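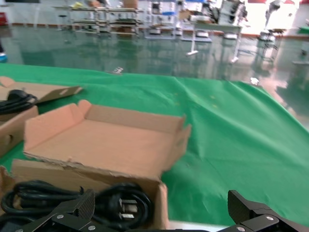
*One coiled power cord to a box, on a green cloth.*

## Sorting power cords into boxes

I love this job! Give it 60 minutes on an April morning and that awful cord drawer is gone for good.

1. Spread a cloth over the table so the plugs don't scratch it.
2. Coil each cord in loose loops as wide as your hand – never wrap it tight around your elbow.
3. Leave the last 5 inches free, with the plug on top where you can grab it.
4. Set the coil in an open cardboard box. Old shipping boxes are great, and torn flaps don't matter a bit!
5. Write the device name on the side in fat marker.

Tatsuya Shimada taught me the loose loop, and I've done 39 cords his way so far (the printer ones are the most fun). Anything over 7 feet gets a bigger box.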